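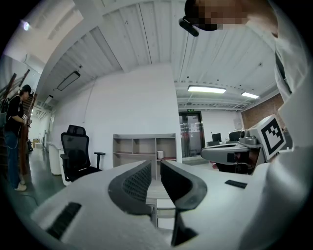

Chapter 4. Teaching the Hand Before the Robot

In this chapter you will work with hand-held grippers. You do not need a robot arm yet. A person holds the gripper, does a small job with it, and the camera records how the job is done. Later, in Chapter 7, a robot arm will learn from these recordings.

The examples come from the student project Zindis, which started in June at the technical school in Bredville. The students collected 153 recordings of one task, which was to pick up a small object and put it on a shelf. After checking, they kept 102 of them. You will read in Section 4.3 why the others were removed.

Before you continue, please repeat the words "grip width" and "pose" from Chapter 2. The black and white square marker on the second gripper has a pattern that a computer can find easily in a picture. From the marker we can calculate a pose, if the camera sees all of it.

The two dark fingers also deserve attention. Their inner surfaces have a texture, and in Exercise 4.2 you will compare a textured surface with a smooth one. Close the fingers slowly. A beginner often presses too hard, and then the recording teaches the robot to press too hard also.
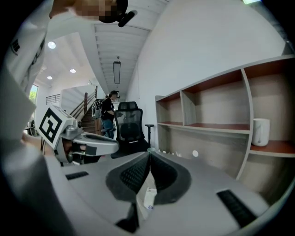

4.1 Preparing the Work Place

Choose a room where two or three people can move without touching each other. Put the cables where you will not step on them. Agree on who starts the recording and who watches the time. One session should not be longer than 55 minutes.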